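## Who we are

Relstead is a small robotics group led by Uldis Hunt, and we teach two-armed robots to fold clothes! Our method, Vatier, learns from people guiding the arms by hand, and it picks its grip by looking for edges first (waistbands, hems, collars).

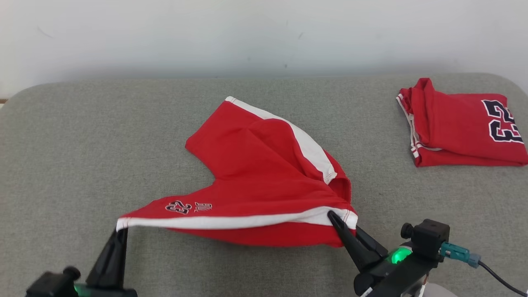 **Temitdale, March 7, 2022** – Red shorts, held by the waistband with both grippers. Sports gear is a favourite of ours – slippery, stretchy and full of odd folds. We trained Vatier on 1,608 guided folds, and it now finishes 75 per cent of garments it has never met. Sleeves still beat it, so those are next.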